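Vonura Member Voting Kit
Section 5: Setting up the room for a party leadership ballot

Read this section before the members arrive. The Plondska branch uses one kit for up to 400 voters. If you expect more, ask the Kuscombe office for a second kit.

1. Switch on the check-in terminal and enter the branch number. For Plondska this is 1413.

2. Compare the member list on the screen with the printed list. Both must show the same closing date for new members.

3. Print one test ballot. Check that the names of all candidates are in the order which was drawn by lot. Destroy the test ballot after this.

Note: The printer needs 120 seconds to warm up. Do not press Start again during this time.

4. Invite one observer from each candidate's team to look into the ballot box. Then close the box and write the seal number in the record.

Caution: After the seal is closed, only the chairperson of the count may open it. A broken seal must be reported before voting continues.

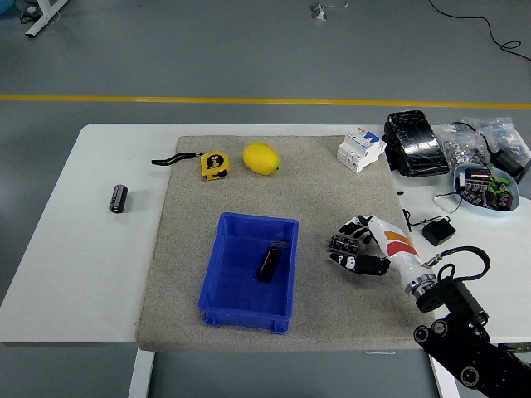 5. Prepare the place for counting. The count begins when the last voter has left, and the observers must be able to see every ballot from their chairs. Use a table with free space on its sides, like the white one with the bare strips left and right of the mat. An open plastic bin, such as the blue one, is good for ballots already counted, but never use it as a ballot box. Lay cables away from the path of the observers.

6. If two candidates have equal votes, go to Section 6, Second Round.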